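Ticket: Stock numbers differ between web shop and warehouse list after import
Product: Trimwood Inventory, desktop version
Opened by: Toshio Kubo
Assigned to: Nanami Fujimoto
Priority: Normal
Status: Solved

Toshio Kubo wrote:

Good morning. I look after the stock records for Shimada, we sell kitchen fittings (handles, hinges, drawer runners). On 3 Nov 2019 I imported our full product list into Trimwood from a CSV file. The file has 2,349 lines without the header. After the import the program reports "Import finished, no errors", but the list shows only 931 products.

What I have tried until now:

1. Imported the same file again. The result was the same, 931.
2. Restarted the program and imported again. Same.
3. Saved the file with semicolons in place of commas. Then the program refused it completely, so I went back to commas.
4. Opened the file in a text editor to look for strange characters. I found some empty lines at the end and removed them. No change.

In June I made an import with the older list and it worked without any problem. I did not change the import settings after that, at least not knowingly.

Nanami Fujimoto wrote:

Hello Toshio, thank you for the clear list. Could you tell me which column is chosen as "Unique key" in the import window? It is on the second page, under the column names. Please also send the first 26 lines of the file, if there is nothing confidential in them.

Toshio Kubo wrote:

The unique key is "Article code". I will send the lines separately. I have deleted the purchase prices, the rest is as in the original.

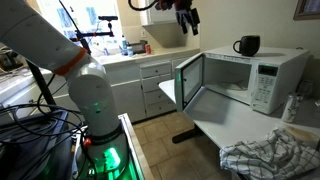

I would like to add one more observation. When I search for the drawer runners in Trimwood, I find each type only one time, and always in the longest size. The shorter sizes are missing. With the handles it is similar, I see only the last colour of each model.

Nanami Fujimoto wrote:

Your last observation helps a lot. In the lines you sent, the article code is the same for all sizes of one model, and the size is written in a separate column called "Variant". As the key is only the article code, every new line overwrites the one before, and the last one remains. The program counts this as an update, so it gives no error message.

Was the size part of the article code in the older list?

Toshio Kubo wrote:

I have compared the two files now. Yes, you are right. In the June list the code was for example SK-110-450, and now it is SK-110 with 450 in the next column. Our supplier Skesberg changed their export and I did not notice it, I only looked at the number of columns.

Can I choose two columns as the key? I can mark only one. I would prefer not to edit the file by hand each month.

Nanami Fujimoto wrote:

Yes, but the option is a little hidden. Please do it in this order:

Make a backup (File, Backup, Full).
Open Import and load the file, but do not start it.
On the second page, tick "Advanced keys". A second field appears.
Choose "Article code" in the first field and "Variant" in the second.
Set "Existing products" to "Replace all".
Save these settings as a profile, so you can use them next month.

Toshio Kubo wrote:

I did this and it went well until the last 800 lines, then it stopped with "Key field is empty". It took me nearly an hour to understand that the screws and small parts have no variant at all. Must I write something there?

Nanami Fujimoto wrote:

Sorry, I should have mentioned this. Tick "Allow empty second key" on the same page and run the import again. You do not need to change the file.

Toshio Kubo wrote:

Now the list shows 2,349 products. I checked the runners, the handles and a few boxes of screws against the shelf and the quantities are correct. The web shop has also the same numbers after the synchronisation. I saved the profile with the name "Skesberg monthly".

From my side the ticket can be closed. It would be good if the program showed a warning when one import updates the same product several times.

Nanami Fujimoto wrote:

I have passed the warning on as a feature request and linked it to this ticket. Closing as solved.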